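I've lived with white walls for 14 years and I'm done. Every apartment I rented came that way, and when we finally bought our own place I painted it white again out of pure habit! My friend Emiko Ikeda did her kitchen a deep mustard, and I stayed two hours longer than I meant to.

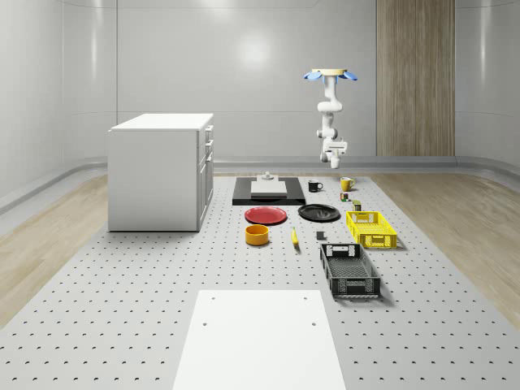
White is supposed to be the safe choice, and I get it - you can't really pick wrong. But run it over smooth, curved walls, with a pale gray floor underneath, and my eye goes straight to whatever bit of tan or light blue it can find. I'm buying the mustard in March.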